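Notebook, wash and wear bench
Wednesday, October 19, 2022

Back on the stain question this morning, after letting it slide for most of September while the Correia order took over everything. I reread my old pages over coffee and found I had written down the soap amounts and completely forgotten the water, so let me be a better record keeper this time (I do say that every year, I know).

What I want to settle is whether the Vodach powder is fading our reds, or whether the reds were going to fade anyway. The Wandstead shop keeps telling us their red knits come back pink at the collar. Fair enough, but they also dry everything in a south window, and I would dearly like to know which of the two is doing the damage. So: swatches from roll 493, 4 to a set, one set in plain water, one in Vodach, one in the Flanoslow liquid, and one left alone in the drawer. Each washed set gets 330 grams of dry cotton along with it so the load behaves like a load.
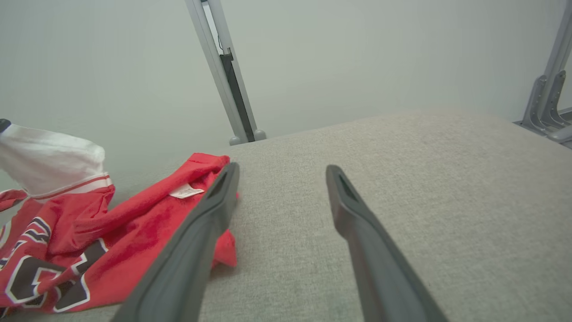
Reply penciled in the margin, initials left off as usual: I'd add a window set and a shade set for each soap, otherwise we'll be arguing about the sun again by Christmas. And please use the same rinse for all of them, the last round was no good to me for that reason.

Well, that is a good point and I grumbled only a little. It doubles the swatches, but there is plenty left on the roll, and I'd sooner cut more cloth now than do the whole thing over. The rinse will be cold, twice, same basin. I have put a strip of tape on the basin at the fill line.

Edges: pinked, not hemmed. Hemming hides the bleed at the cut, and the bleed is half of what I'm after. Mark each one with thread in the corner, since the laundry pen wandered all over the white last time and made a mess of my readings.

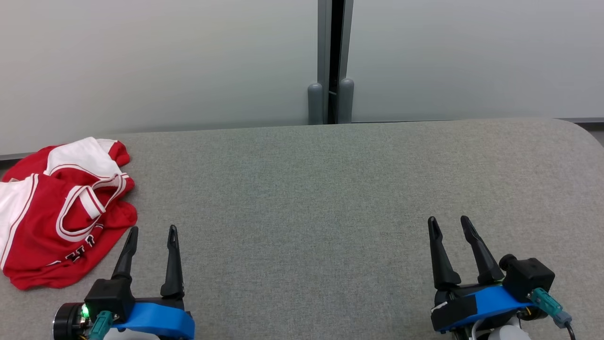 Gray table, red and white garment at left.

Swatch card 1838 is the one to compare against. It lives in the dark envelope in the second drawer, and please, please put it back in the envelope when you're done with it. First wash tomorrow if the basin is free. Still need to ask Wandstead how long they leave things soaking.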